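Bench layout, progress to the end of January
Prepared for Tarek Rizk by Jianguo Feng, Bratstead site

Work on the table-top handling task has reached stage 3 of 5. The white tables are in use at Bratstead, each enclosed on three sides by lavender-grey walls. Stands with round black bases have been adopted in place of the earlier clamps.
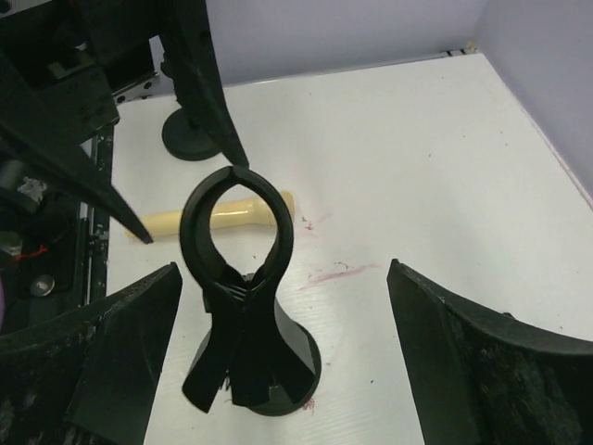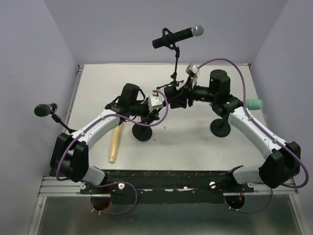

Spending stands at 60 per cent of the Grakine grant. The stand order from Ostermann was delivered complete. Sealing of the joint between table and side wall is outstanding and will be done in stage 4, together with the second table at Wornov.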